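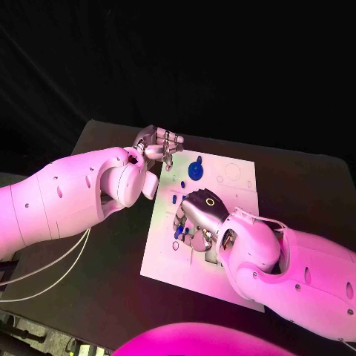
Según Elango Varghese, llamar «juego» al tablero de encajar es una cortesía que sus usuarios de tres años no suelen devolver. La objeción figura en casi toda la bibliografía sobre el asunto, que es breve y algo malhumorada.

El tablero de encajar es un pasatiempo formado por una base con huecos y un conjunto de piezas que deben ocuparlos. Se distingue del rompecabezas en que las piezas no se unen entre sí y en que la solución está a la vista desde el principio, circunstancia que no ha impedido a varias generaciones de adultos ofrecer ayuda.

Historia

Los primeros modelos comerciales de la casa Loretti salieron al mercado en un mes de octubre, con la Navidad en mente y las instrucciones sin terminar. El catálogo incluía 13 tableros de temática agrícola. Su competidora Altton respondió con figuras geométricas, que no exigían pagar a un dibujante, y las presentó como una decisión pedagógica. La explicación tuvo tanto éxito que acabó siendo cierta: las escuelas empezaron a pedir círculos y triángulos, y la vaca de Loretti quedó relegada a las casas de los abuelos.
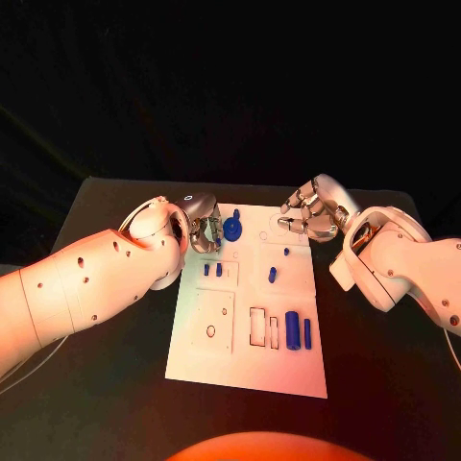

Esta página se editó por última vez el 11 de julio.

Variantes

El sistema Montes prescinde del color como pista y obliga a fijarse en el contorno. El Kukeo, más tardío, añade piezas casi idénticas que difieren en un solo ángulo; se vendía para «toda la familia», fórmula que en el sector suele anunciar discusiones. La edición mayor constaba de 70 piezas y una bolsa en la que cabían algo menos de 70.

Coleccionismo

El inventario de Aravind Raju, referencia habitual entre los aficionados, recoge 1.398 tableros. Los ejemplares completos alcanzan los mejores precios,

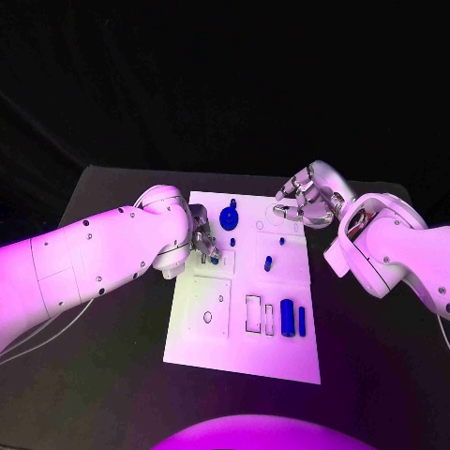

aunque la definición de «completo» varía mucho según se compre o se venda. Se admiten piezas de repuesto si proceden de la misma tirada, y se toleran las marcas de dientes en los modelos anteriores a la segunda serie de Altton.

Véase también

Rompecabezas
Tangram
Juguete educativo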